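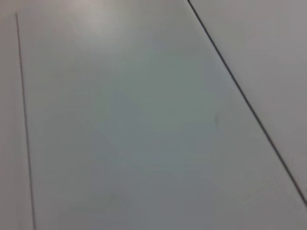 Cave rescue team: new members wanted

Clerkcombe Cave Rescue is looking for 8 new people to join the team, starting with our August intake. If you cave already, lovely. If you've only been underground once on a school trip and couldn't stop talking about it afterwards, we'd like to hear from you too!

We cover the Ikau system and the old workings above Trurkach, which between them give us 3,712 metres of surveyed passage and plenty more that hasn't been. Most call-outs are sprained ankles, lost parties and people who are simply overdue, plus the odd sheepdog down a shaft. Now and then it's a long stretcher carry through cold water that goes on all night, and that's when we need lots of hands.

We have two kinds of place on offer.

Underground members should be fit, over 18 and happy in tight, wet spaces. You'll learn rope work, stretcher handling, casualty care and how to lay a phone line (fiddlier than it sounds, and oddly satisfying).

Surface members run the radio, keep the log, drive the vehicles and look after waiting families. You need a full driving licence and a calm voice. No caving at all, unless you catch the bug.

Three of our places are set aside for divers. You should have at least 5 sump dives behind you and your own kit in good order. Mirko Sorrentino leads the diving group and is very happy to talk it through first.

Everyone trains two evenings a month, 7pm till 9.30pm, with one full day underground every other month. You'll be on probation for your first year. The roles are unpaid, but we provide helmet, lamp, oversuit and insurance, and pay your mileage to call-outs. You must live within half an hour's drive of the depot on McKinnon Road.

To apply, send us a page about yourself, any caving, climbing or first aid you've done, and which role you fancy. Drop it through the depot door or hand it in at a training evening, where you're welcome to stay, try on a harness and have a go in the crawl box.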